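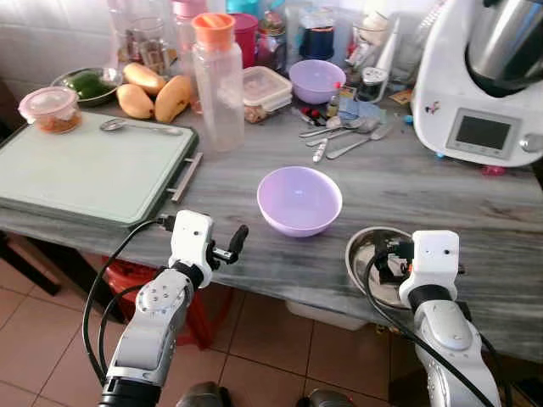 芒果季的台面

五月一到,我家厨房就归芒果管了。客厅可以乱,阳台可以堆纸箱,厨房那块灰色大理石台面却总有几个黄芒果占着靠墙的位置,摆出一副房东的样子。我每天早上烧水的时候和它们对视一眼,它们熟一点,我老一点。

这块台面是前任房主留下的。当年看房,中介对着它夸了半天,说是整块石材,冬暖夏凉。我住进来以后发现前半句没法验证,后半句刚好说反了,冬天把手肘搁上去,人能立刻清醒,比咖啡便宜。灰色的纹路还有一个本事,就是藏东西。面粉撒上去看不见,盐撒上去看不见,有一回我找一枚硬币找了两天,最后是拿抹布擦出来的。所以我养成了擦两遍的习惯,第一遍擦看得见的,第二遍擦我怀疑的。

说说那个淡紫色的塑料盆。它在我家的地位很高,高到我自己都解释不清。它是一套六件里的一件,其余五件陆续去了别处:有的借出去,有的装了绿豆汤送人,从此杳无音信。剩下这一件,颜色像小时候的水彩颜料兑多了水。我洗菜用它,拌凉菜用它,和面也用它,吃火锅的时候它负责装豆芽。我妈来住的时候说,这么大的人了,拌东西该用不锈钢的。于是我又有了一个不锈钢盆,亮得能照见自己没洗的头发。现在的局面是,两个盆都在台面上,干活的还是紫色的那个,不锈钢的负责体面。

菜板也值得交代几句。浅绿色,深绿的边,右侧带一个金属提手,个头大得离谱。买的时候在 Lellport 的店里看它,觉得很合适,店里的东西都有这个毛病,拿回家就要长大一圈。它平放在台面左边,占掉小半个江山;立起来呢,又要倒,一倒就是一声巨响,楼下的 Arnout Goossens 先生为此上来过一次,很客气地问我是不是在装修。我说是在切黄瓜。他想了想,说那祝您顺利。从那以后菜板就一直平躺着,上面常年横着一把勺子。勺子本来有勺子的抽屉,可它每次尝完味道就躺在那里,我也不好意思总赶它走。

再往后就是瓶瓶罐罐了。靠墙那一堆,我称之为“老城区”。老城区的特点是没有规划,先到先得,后来的只能见缝插针。玻璃罐挨着粉盖子的瓶子,粉色塑料杯又挤着一个蓝绿色盖子的,谁也不肯让。我每年发一次狠心要拆迁,把所有东西搬下来,擦墙,擦台面,擦罐底那一圈黏糊糊的印子,然后再一件一件放回去。放回去以后,还是老城区,只不过干净了一个星期。

我试过讲科学。有一阵子我迷上了一种叫 Mendulance 的收纳法,花了 70 块钱买了一本薄薄的册子,主旨是厨房里的每样东西都要有“停靠点”,常用的停在手边,不常用的停到远处去。听着很有道理。我照着画了一张图,给盖子按颜色分了区,橙色的归橙色,粉色的归粉色。实行到第三天,我在找花椒的时候彻底迷路了,因为我记不住花椒是什么颜色的盖子,我只记得它在酱油后面。可酱油已经按照科学停到柜子里去了。那天的麻婆豆腐只有麻婆没有麻。册子现在垫在冰箱的一只脚下面,冰箱从此不晃了,也算停靠到位。

粉盖子的透明罐倒是一直有自己的地盘,就在菜板的左上角。里面那一罐橙褐色的东西是我的命根子,拌面、夹馒头、配白粥都靠它,颜色看着像是要出事,吃起来还好。做法是从一位老同事 Hendrik Hermans 那里学的,他学自他太太,他太太学自她外婆,传到我这里已经少了两味料,多了一勺糖。他吃过一次我做的,沉默了一会儿,问我方便不方便把他的名字从故事里去掉。我没有答应。

那个高高的、橙色翻盖的透明瓶,历史就比较坎坷了。它前前后后装过三种东西,每换一种我都说这次是永久的。翻盖很好用,单手就能弹开,也很适合在不该弹开的时候弹开。我现在拿它之前都要先摁一下盖子,像出门前摸钥匙。

还有那只浅浅的金属盘。盘子太浅,放什么都像在摆供。我一般拿它装待处理的绿色蔬菜,意思是今晚一定吃掉你们。这个“今晚”有时候很长。蔬菜在浅盘里最大的优势是醒目,你每次经过都能看见它在等,看多了心里就发虚,最后到底还是会下锅。要是放进冰箱的抽屉,那就是另一个结局了,我不想多谈。

回头说芒果。我们这条街口的水果店叫 Nillard,老板脾气不好,水果很好。芒果季里他只回答两个问题:多少钱,甜不甜。第二个问题他永远回答“你自己吃”。我买芒果的策略是一次买几个熟度不同的,错开了吃,理论上每天都能吃到刚好的那一个。实际情况是它们商量好了似的,在同一个下午一起熟透,然后我就得在天黑以前面对一场甜蜜的灾难。

灾难的处理办法,写在这里,给同样买多了的人参考。

先腾台面。菜板上的勺子请走,盆里有什么倒掉什么。我切芒果不去皮,贴着核片下两大片,在果肉上划格子,再往外一翻,用勺子刮进盆里。核周围那一圈肉不要讲究,站在水池边直接啃,这是厨子的特权,也是厨子的衬衫总有黄渍的原因。

刮下来的果肉分三份。第一份当场吃掉,不用盘子。第二份加酸奶,放冰箱,第二天早上装作自己是个生活规律的人。第三份最有意思,切成丁,加一点鱼露、青柠汁、小米辣和洋葱碎,拌成凉菜,配烤鸡腿很好。洋葱要先泡冷水,我有一次偷懒没泡,一盆芒果吃起来全是洋葱在讲话。

太生的芒果也别扔。切丝,撒盐腌二十分钟,挤掉水,再加糖和辣椒粉,酸得人眯眼睛。我有个朋友说这叫零食,我妈说这叫糟蹋牙齿。两种说法我都同意,一边同意一边吃。

如果实在吃不完,就做果酱。果肉 600 克,糖我只放果肉的四分之一,柠檬挤半个,小火慢慢熬,人不能走。我说的不能走是真的不能走,接个电话都不行。我那口 Verhoeven 的小奶锅,锅底有一块深色的印子,形状像某个半岛,就是去年接电话接出来的。电话是推销的,问我需不需要贷款。我当时确实需要一口新锅。

熬好的果酱装瓶,放冰箱,最多能吃到两个星期,再久我就不敢替你担保了。装瓶这件事又会牵扯到瓶子不够用,瓶子不够用就要去老城区里找,找到一个看着空的,打开一闻,发现它还不算空,于是只好先把里面那点东西吃完。我家的晚饭常常就是这样定下来的。

昨天晚上我又把台面擦了两遍,第二遍擦出来一颗花椒。不知道是哪一年的。我把它扔了,顺手把橙色翻盖的瓶子挪到芒果右边,退后两步看了看,觉得整齐了许多,又觉得跟原来一样。

今天的晚饭是芒果拌鸡腿,蔬菜也炒了。勺子还没收。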